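« On ne jette pas une tasse parce que l'anse est partie »

Edeltraud Zürcher répare de la vaisselle depuis sa retraite de l'enseignement. Son atelier, Wallik, occupe le rez-de-chaussée d'une ancienne mercerie. Elle y reçoit l'après-midi, à partir de 14 heures, sauf en août.

« J'ai commencé avec un service de ma tante. Il restait 8 assiettes entières et une soupière en trois morceaux. Je l'ai recollée à la colle forte, très mal. Deux ans après, j'ai tout redécollé. »

Elle a ensuite appris auprès de Brendan Cronin, restaurateur chez Jalton. « Il me faisait nettoyer les tranches pendant des heures. Une poussière dans la cassure et le joint se voit. »

Les clients apportent surtout des objets ordinaires. « Des bols de petit déjeuner, des tasses. Les gens s'excusent : ça ne vaut rien, madame. Moi, je demande seulement s'ils veulent boire dedans ou les poser sur une étagère – ce n'est pas le même travail. »
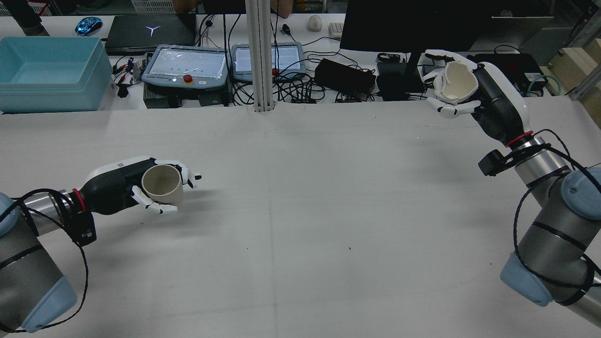
Pour un objet décoratif, elle emploie une résine époxy et des pigments. Pour un usage alimentaire, elle refuse le plus souvent. « Je ne garantis pas le contact avec du café brûlant. Certains sont déçus, je préfère ça. »

Son registre compte 694 réparations. La plus longue, une théière pour Ailbhe Dolan, a pris trois mois. « Il manquait le bec. Je l'ai refait deux fois, le premier penchait. »

Elle cherche quelqu'un à former. Trinh Ông vient le matin et s'occupe déjà des collages simples. « Les retouches, elle y viendra. Elle a l'œil pour les blancs, et les blancs, c'est le plus dur. »

Contact – Mentions légales – © Roltgate – Haut de page

Commentaires

Ozan Aydoğan
Est-ce qu'elle prend aussi le grès ? J'ai un pichet fendu.

Ní Bhriain
Elle a refait l'anse de mon sucrier, je ne retrouve plus la cassure.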